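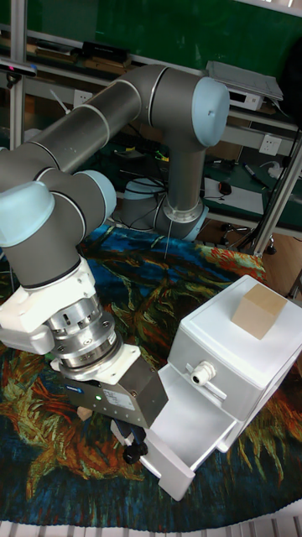

*Robot arm over the painted rug, white drawers to the right.*

# Zustalmont FAQ

Tile rummy for Windows, Mac and Linux. Read this before emailing please, most of the mail is in here already. Questions in no real order, new ones go at the bottom.

### Which version should I have?

Build 542. Look under Help > About. If you see anything lower, get the new one from the download page. Old builds still play fine alone but can't join network tables.

### How do I install it?

Windows: run the installer, pick a folder, done. Mac: drag it to Applications. First time, right-click and choose Open, otherwise the Mac complains. Linux: unpack the archive anywhere you can write to and start the file called `zustalmont`. You need 200 MB free.

### Is there a phone version?

No. Tablet, also no. The rack needs a wide screen and we tried it small and it was miserable.

### What are the rules exactly?

Two to four players, 14 tiles each, whoever starts gets 15 and discards first. Draw one, discard one. Groups are three or four of the same number in different colors, runs are three or more in a row in one color. Full rules under Help > Rules. If your family plays different, see the next two.

### My family counts the opening meld differently

Options > House Rules > Opening. Set it to whatever you want, or zero for no minimum. Everyone at a network table gets the host's setting, yours is ignored while you are a guest.

### What is Jodov?

A variant. Jokers can't be swapped out once they are on the table, and you may only take from the discard pile if you lay down the same turn. Faster and meaner. Felicja Kurek sent us the rules on two sheets of paper and we put them in almost as written. Turn it on when you start a new game, not in Options. People keep looking in Options.

### Can a run go around from 13 to 1?

Standard rules: 12-13-1 is okay, 13-1-2 is not. In Jodov neither. There is a House Rules switch for this, "Wrap runs".

### The computer players cheat

They don't. They see their own rack and the discard pile, same as you. The Hard one remembers every discard since the deal, which feels like cheating, I know. Medium remembers the last few only. Easy just forgets.

If you still don't believe it, switch on Show Racks After Round and go through the log.

### Can I make them slower?

Options > Speed. Slow is really slow. Good for learning.

### How do network games work?

One person hosts, the others join with the table code. Host does Game > Host Table, reads out the code, other people type it under Game > Join Table. Capital letters don't matter. The letter O is never used, so if you see one it's a zero.

Everybody needs the same build. Windows and Mac and Linux can sit at the same table.

### "Table not found"

In this order:

- check the code again
- check the host still has the table window open — closing it closes the table
- check builds match
- try without the VPN
- restart the program, both ends

Still nothing, write to us with the code and the time of day you tried.

### Someone dropped out in the middle of a round

The seat is held for a while and the table waits. After that the host can put a computer player there or end the round with no score. The person can come back with the same code and take the seat back at the next deal, not before.

### Where are my saved games?

In a folder called Saves inside your user folder. File > Show Saves opens it. You get 39 slots, after that the oldest unlocked one is overwritten. Click the little padlock to keep one. Network games aren't saved, only the final score sheet.

### What are the puzzles?

One rack, one table, get rid of every tile in a single turn. There are 176. Made by Cornel Ardeleanu, complaints about number 39 go to him also. Yes it has a solution. No we won't mail it to you, use the Hint button.

### A puzzle says I'm wrong but my answer is right

Could be. Some have more than one solution and the checker only learned to accept all of them recently. Update first. If it still says no, press Copy Position and paste it in an email.

### Can I change the tiles?

Yes. Three sets come with the game: Plain, Large Print and Renville. Renville is the old-looking one with cream tiles and the thick numerals, drawn by Irina Toma. There is also a setting that adds a small shape next to each number, for people who have trouble telling the red from the orange. Works with all sets.

### Can I make my own set?

Sort of. Put your pictures in the Sets folder with the same names as the Plain ones. Wrong size gets stretched. We don't give help on this one, sorry.

### Sound is gone after the update

Known. Options > Sound, switch it off and back on agian. Fix comes in the next build.

### Languages?

English, Romanian, Polish. Romanian by Lăcrămioara Pascu. If you want to do another, ask for the text file, it's not long. Help pages are longer, you can skip them.

### What does it cost?

Free for one player and the first ten puzzles. A key opens network hosting, Jodov and the rest of the puzzles. Joining someone else's table doesn't need a key, so only one of you has to buy.

### I lost my key

Write from the address you bought it with. Different address now? Tell us the old one. Delia Avram does the keys, usually in the evening, so give it a day.

### Does one key work on two computers?

Yes, if they're both yours. Same key, type it in again.

### Who makes this?

Buzatu, a very small outfit. The support address is under Help > Contact. Put your build number in the subject line and say Windows, Mac or Linux. Without that teh first reply is only going to ask you for it.

### Will there be tournaments again?

Next one is in February. Sign-up shows on the start screen when it opens, nothing to do until then. Standard rules, no Jodov.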